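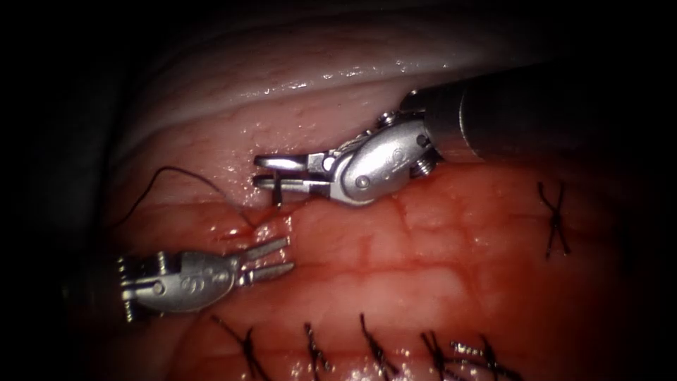 단속봉합 꼬리 길이 다들 얼마나 남기시는지 궁금해서 글 올려요. 저는 원래 연속봉합만 편애하던 사람인데, 9월에 Didham에서 하는 봉합 과정 듣고 나서 매듭 하나하나 짓는 쪽으로 완전히 넘어왔거든요. 근데 넘어오고 나니까 꼬리가 골치예요. 짧게 자르면 풀릴까 봐 무섭고, 길게 두면 다음 땀 뜰 때 자꾸 걸리고요ㅠㅠ 위에 보시면 양쪽 기구 사이로 가늘고 어두운 실이 한 가닥 지나가잖아요. 저는 딱 이런 때가 제일 헷갈려요. 어느 쪽을 짧게 잡고 어느 쪽을 길게 둬야 하는지, 머리로는 아는데 손이 반대로 가요.

교재는 Lūse 거 보고 있는데 331쪽에 꼬리 얘기가 딱 한 문단 나와요. "최대 6mm"라고만 적혀 있고 끝. 그 이유도 없고 실 굵기별로 어떻게 하라는 말도 없고... 고수님들 의견 부탁드려요!

땀을 느리게
조회 406

댓글

바늘은왼손
6mm는 좀 길지 않나요? 저는 땀 간격 좁은 곳에서는 3mm 정도로 자릅니다. 대신 매듭을 한 번 더 던져요. 처음엔 짧은 게 불안한데 매듭만 제대로 앉으면 괜찮더라고요. 풀리는 매듭은 꼬리 길이보다 던지는 방향 문제일 때가 훨씬 많아요. 같은 방향으로 두 번 던지고 있지 않은지부터 한번 보세요.

땀을 느리게
헉 방향... 찔리네요ㅋㅋ 급해지면 같은 방향으로 감고 있는 것 같아요. 내일 천천히 세면서 해볼게요.

검정실파
3mm는 저는 반대예요. 모노필라멘트 쓰시는 분이 따라 하면 큰일 납니다. 뻣뻣한 실은 스스로 펴지려고 하니까 꼬리가 짧으면 그만큼 여유가 없어요. 꼬인 실이면 몰라도요. 원글님, 무슨 실 쓰시는지부터 알려주셔야 답이 나올 것 같은데요.

바늘은왼손
아 제가 꼬인 실 기준으로 말했네요. 그건 인정. 그래도 모노필라멘트라고 무조건 길게 남기는 것도 저는 별로예요. 긴 꼬리가 옆 땀에 끼어 들어가서 같이 묶이는 꼴을 너무 많이 봤어요.

땀을 느리게
혼자 연습할 때는 Grematia 연습용 꼬인 실이랑 Flilberg 둥근 바늘 써요. 싸서 막 쓰기 좋은데 실이 좀 잘 일어나요. 바늘 두 번 통과시키면 벌써 보풀이 보여서ㅠ 그리고 옆 땀에 끼는 거 완전 공감이요. 자르고 남은 조각도 은근히 성가시고요. 짧은 끝이 조직에 찰싹 붙어 있으면 그게 꼬리인지 잘린 조각인지 한참 들여다보게 돼요. 아래 사진도 턱 왼쪽에 짧게 잘린 끝이 하나 누워 있는데, 저는 이런 거 하나 보이면 신경 쓰여서 손이 멈춰요.

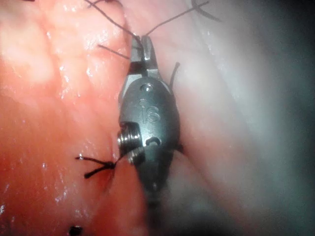 두번감기
저는 길이보다 순서를 바꿔보시라고 하고 싶어요. 매듭 지을 때마다 바로 자르지 말고, 다음 땀 바늘이 들어갈 자리를 먼저 확인하고 그다음에 자르는 거예요. 그러면 꼬리가 방해될 방향이 보이니까 그쪽만 조금 더 짧게 치면 됩니다. 양쪽 꼬리를 똑같이 맞춰야 한다는 법은 없어요. 예쁘게 보이려고 맞추는 분들 계신데 그 시간에 매듭 하나 더 앉히는 게 낫습니다.

검정실파
순서 얘기는 좋은데 "예쁘게 보이려고"는 좀 억울하네요ㅋㅋ 저는 길이를 맞춰두면 나중에 느슨해진 매듭이 바로 눈에 띄어서 맞추는 거예요. 하나만 꼬리가 달라져 있으면 아 저기가 밀렸구나 하고 알 수 있잖아요. 초보일수록 맞추는 연습을 해야 한다고 봅니다.

두번감기
음 그건 생각 못 했네요. 연습 단계에서는 일리 있어요. 근데 저는 느슨한지는 매듭 모양으로 보는 게 더 정확하다고 생각해서 의견은 그대로 둘게요.

조용한가위
지나가다 씁니다. 가위 각도도 한번 보세요. 가위를 매듭까지 미끄러뜨려서 살짝 돌린 다음 자르면 길이가 꽤 일정하게 나와요. 저도 Didham 과정 들었는데 거기선 이 얘기 안 해주더라고요. 매듭 던지는 것만 하루 종일 시키고...

땀을 느리게
오 맞아요 가위는 진짜 잠깐 하고 넘어갔어요!! 다들 이렇게 길게 답해주실 줄 몰랐는데 너무 감사해요. 줄줄이 놓인 매듭 사진도 하나 붙일게요. 길이 맞추자는 쪽이랑 안 맞춰도 된다는 쪽, 두 분 다 이거 보고 뭐라고 하실지 궁금해요.

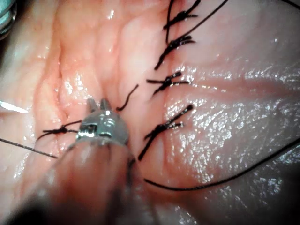
세로로 줄지은 검은 매듭들, 꼬리 길이도 방향도 제각각

검정실파
제 기준으로는 아래쪽 긴 꼬리 두 가닥이 제일 거슬립니다. 왼쪽 아래로 길게 내려온 거요. 저라면 저것부터 정리하고 다음으로 가요.

바늘은왼손
저는 꼬리가 옆으로 벌어진 쪽이 차라리 편해요. 줄 방향으로 누우면 위아래 매듭이랑 엉키니까요. 그래서 꼬리를 자르기 전에 옆으로 한 번 눕혀보는 버릇이 있어요. 그것만 해도 다음 땀 뜰 때 훨씬 덜 걸립니다.

땀을 느리게
옆으로 눕혀보기, 메모했어요. 그럼 저는 일단 꼬인 실로 4mm쯤 잡고, 방향 번갈아 던지기랑 가위 돌리기부터 해볼게요. 모노필라멘트는 손 좀 풀린 다음에요. 혹시 Grematia 말고 보풀 덜 나는 연습 실 아시는 분 계시면 추천도 부탁드려요~

조용한가위
실은 잘 모르겠고, 보풀은 바늘 잡는 기구로 실 중간을 집어서 생기는 경우도 많아요. 버릴 끝만 집어보세요.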